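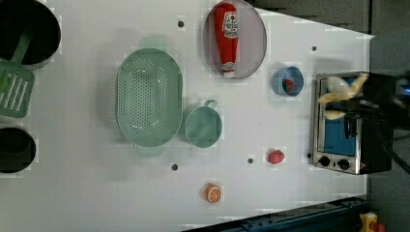 Mared Gwynne wanted to know why everyone in a dance video seems to know the same steps. Most of them learned from another video. One person makes up a short dance to part of a song and posts it. Friends copy it, then their friends do too. When lots of people share a video in a short time, we say it has gone viral.
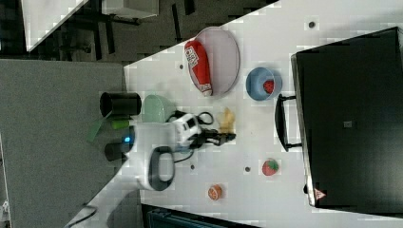
A view is counted when someone plays the video. A like is counted when someone taps the heart. If 1000 people watch and 112 tap the heart, the video has 112 likes – the rest just watched. The person who made up the steps is called the choreographer.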